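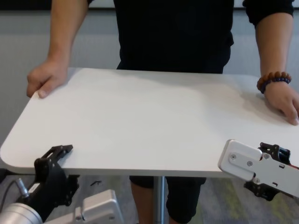

Start position at the table, both hands on the top and the arms waiting either side.

Ticket 537: Skavov keeps dropping out of shared hold, and what do we do about wrists?
Reading time: 3 minutes
Last updated: 2026-07-09

Opened by Dulce Solís, Jernetti site

Hi all, two things in one ticket, sorry, but I think they belong together. The first is a fault. When the arm and the person are both holding the table, Skavov drops out of shared hold and throws code 945 ("unexpected side load"). It doesn't do it every time, which is the maddening bit. The second is that while I was hunting for it I reread our handling rules and found they're a lot vaguer than I remembered!

What I tried first:

Restarted the controller. No change.

Swapped the finger pads on the right gripper for the spare set. Also no change, and I put the old ones back so we're not chasing two things at once.

Turned the grip force down a notch. Worse, if anything. The table started to creep in the fingers and I didn't like it, so I stopped there.

Then I went through the log for the morning and every single 945 came when the person's hand was close to the pad. Our rule sheet says "keep hands clear of the gripper", full stop. Clear by how much? I've been reading it as a hand's width, Faustino reads it as "not touching", and the Raron lot apparently go by whatever feels comfortable.
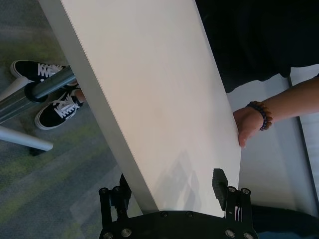 With fingers curled round the same edge the pad is pressing on, any little tug from the person goes straight into the gripper, and I reckon that's our side load. So I moved the hold point up the edge, well away from the pad, and ran it again. Eight goes, no 945. I'm not calling it fixed on the strength of that, but it's the best run I've had all week.

Now the wrists. The sheet says no loose sleeves and no lanyards. It says nothing at all about bracelets or watches. A beaded bracelet is just the sort of thing I'd want covered, as the brackets on these fingers have gaps and bolt heads all over the place (have a look at one close up, there's plenty to snag on). My vote is that anything on the wrist comes off before the arms are enabled. Could we have that in writing, please?

Reply from Faustino Maldonado

Fair enough on both. I did mean "not touching" when I wrote it, but I can see that's no use to anyone standing there with a table in their hands. I'll put a proper distance in once I've measured how far the fingers travel when they open. Until then use your hand's width, and measure it from the end of the pad, not from the bracket. Wrists bare, agreed, going in today. Please don't raise the side load limit to get rid of the 945, I know it's tempting! It's doing its job.

Dulce Solís

Limit left alone, promise. One more for the sheet while you've got it open: who says "let go"? At the moment we both sort of nod at each other, and the arm can't see a nod. I'd like the person to say it out loud and whoever's on the stop button to repeat it back before anything opens.

Faustino Maldonado

Yes to that. I'll send the draft over to Czarnecka as well so both sites work from the same page. Leaving this open until you've had a full day on the new hold point.

Related tickets
Ticket 973: Stop button lead too short to reach the far side of the table
Skavov: left gripper slow to open after a pause
Raron: which rule sheet is the current one?
Shoes and trailing cables, notes from the September walk-round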